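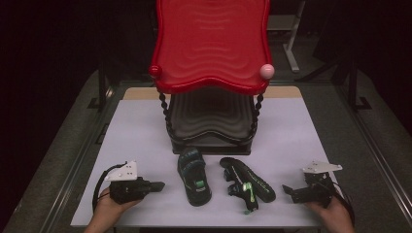
Ticket: Oral history interviews cut short on playback, Sikport Creek collection

Status: Resolved, one follow-up open
Component: Media server / public archive site
Priority: Normal

Reported problem

Visitors to the Dondville Conservation Archive say that interviews in the Sikport Creek collection stop before the end. The player shows the full running time, but the sound and picture quit at the 30-minute mark and the player goes back to the start. There is no error message. Reported by three visitors through the contact form and then confirmed at the front desk on the archive's own computer.

The collection is the set of filmed talks with people who worked on the creek cleanup and the wetland survey. Most run between 45 minutes and an hour and a half.

Setup

Site runs on the Ellero catalog, hosted version. Video files sit on the archive's own media server, named Lloyd. Transcripts are stored in Ellero and load separately from the video.

Log

9:10 a.m. Played four interviews in Firefox and Chrome. All four stopped at 30 minutes. Transcripts loaded all the way through and match the full talks.

9:35 a.m. Downloaded the same four files straight from Lloyd and played them on a desktop. All play to the end. The files are fine.

9:50 a.m. Tried the bird count recordings, which are audio only and live on the same server. One of them runs 52 minutes and played through with no trouble. So the limit is on video only, or on this collection only.

10:20 a.m. Restarted the streaming service on Lloyd. No change.

10:45 a.m. Cleared the Ellero page cache. No change. This also logged out everyone who was editing records – should have sent a notice first.

11:30 a.m. Opened a request with Ellero support. Sent them two record links and the streaming log from this morning.

1:15 p.m. Ellero support asked whether the collection had been moved or re-imported lately. It was re-imported in October, when the subject headings for water quality and pesticide use were redone. They asked for the import settings file.

1:40 p.m. Found it. The import template has a preview length field, which is meant for items where the family or the speaker has asked that only part of the talk be public. The October import was run with the preview template by mistake. Every video record in the batch was marked as a preview with a limit of 30 minutes. The audio records went in as a separate batch with the regular template.

2:05 p.m. Pulled a report. 2,301 records in the catalog in all, 1,184 of them in the October batch. Most of those are photos, clippings and letters, where the preview field does nothing. The field was still set on all of them.

2:30 p.m. Before clearing the field, checked the paper release forms for any talks that are supposed to be limited. There are 2. Both are with landowners along the upper creek who agreed to release only the first part. Wrote down the record numbers and left those alone.

3:00 p.m. Ran the bulk edit on one record as a test. Played to the end after a page reload.

3:10 p.m. Ran the bulk edit on the rest of the batch. The job took around 20 minutes. No errors listed.

3:45 p.m. Spot check. The four interviews from this morning all play to the end in both browsers. The restricted talks still stop where they should.

Cause

Wrong import template used for the October batch. No damage to the video files or the transcripts.

Fix

Preview field cleared on the batch, except for the restricted talks.

If a visitor still sees the old cutoff

Reload the page with Shift held down. If that does not work, close the browser and open the record again from the collection page. Old bookmarks that point to the preview address will keep stopping early and need to be replaced.

Follow-up

Transcripts for the restricted talks are public in full, even though the video is limited. The release forms mention "recording" and do not say anything about the transcript. Both transcripts are hidden for now. Needs a decision from the archive before they go back up – leaving this ticket open for that item only.

The preview template has been renamed so that it no longer sits first in the import list.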